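Zarnville Student Robotics Forum > Group projects > Glove demos, flower task

carvalho_c
Mar 13, 2019
We're on the flower arranging task for the Koubek project. Gloves on both hands, tag cube on top of each, vase in the left and bouquet in the right.

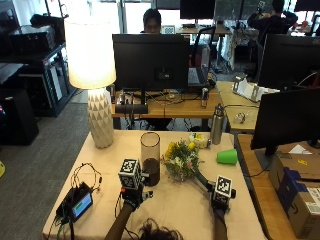 Replies

plum_duff
Are you holding the vase for the whole run? Our group at Plununard left it standing on the table and only tracked the right hand. Much less to go wrong.

carvalho_c
Yes, the whole run. The task sheet says two-handed. We have 70 runs so far and want 188 by May.

tobit14
I'd clear the table first. There's a cup on its side next to the flowers and cables going right across to the left hand. One snag and you've lost the run.

carvalho_c
Cables, fair enough, I'll tape them down. The cup and the bottle stay. Trurnance trained on a bare table last year and their arm was no use on a normal one.

tobit14
Their problem was lighting as far as I remember, but it's your project.

plum_duff
On lighting, that lamp and the windows together would worry me. We threw out 14 runs for glare on the tags. Matt paper for the tags sorted most of it.

carvalho_c
Ours are on plain printer paper. I'll check the left cube – it drops out more than the right one.

hexnut
Does the dark liquid matter? I'd have thought clear water was the usual thing with flowers.

carvalho_c
Easier to see the level in a glass vase. Clementina, bench 2, if anyone wants to come and have a go with the gloves.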